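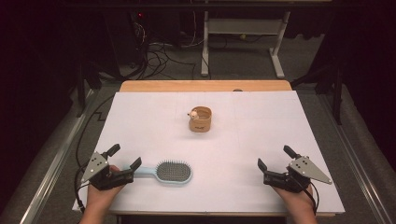

Cirkument Reuse Shop: Frequently Asked Questions

Last updated September 8, 2021

What is Cirkument?
Cirkument is a secondhand shop and drop-off point for household goods. We take in small items from the public, sort them, and sell them at low prices. Proceeds pay the rent and wages. Anything left over goes into the repair bench at the back of the shop.

What can I bring?
We accept kitchenware, tableware, small decorations, toys, board games, books, picture frames, hand tools, lamps, and bathroom and bedroom accessories. Bedding and towels are fine if they are washed and folded. Puzzles should be complete. If you know a piece is missing, write that on the box and we will price it that way.

What do you not take?
Mattresses, car seats, bike helmets, medicine, paint, opened cosmetics, knives without a cover, and anything with a recall notice. We also can't take furniture you need two people to carry. The Mondal warehouse across the river handles large furniture and will pick up from a ground floor.

Do things have to be clean?
Yes. Please wash or wipe everything before you bring it. We have one sink and it is used for glassware most of the day. Empty drawers, pockets and purses too. Keys turn up every month and we have no way to match them to people. 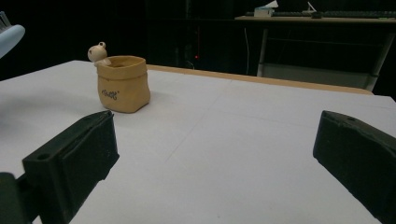

How much can I drop off at one time?
The limit is four boxes or bags per household per visit. If you are clearing out a whole house, call first and we will set a time at the side door. Please don't leave boxes outside when we are closed. Rain gets in under the awning.

Do I need an appointment?
Not for four boxes or fewer. Bring them to the counter at the rear entrance and ring the bell. In April, when a lot of people are moving or spring cleaning, the line can reach the parking lot, and mornings are quieter than afternoons.

Will you check my items while I wait?
We look through the top of each box and hand back anything we can't use. The full sort happens later. Once you leave, the items belong to the shop and we can't return them, so check family things twice.

Can I get a receipt?
Ask at the counter and we will give you a dated slip listing the number of boxes. We don't put a dollar value on donations. You will need to work that out yourself or with whoever does your taxes.

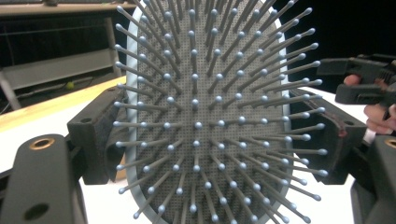 Tania Jayawardena wrote to ask if the slip could be emailed, as hers had faded before she got around to filing her taxes. It can. Give your email address at the counter and we will send a copy the same day. We don't add it to any mailing list.

How are prices set?
Most small items cost less than $5. Books are grouped by shelf, and the price is on the shelf end. Electrical items are tested at the Pronard bench before they go out and carry a green sticker. An item that has been out for 37 days is marked down by half.

If it still hasn't sold by day 66, it comes off the shelf.
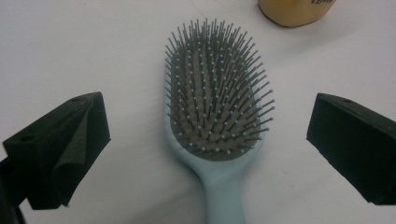 At that point we offer it to Judedano, which fills starter kits for people moving into their first apartment. What they can't use is taken apart for recycling where possible, and the remainder goes out with our trash.

Can I return something I bought?
Electrical items with a green sticker can come back within five days with the receipt. Everything else is sold as is. Please look it over before you pay.

Can you hold an item for me?
Until closing time on the same day. Leave your name at the register.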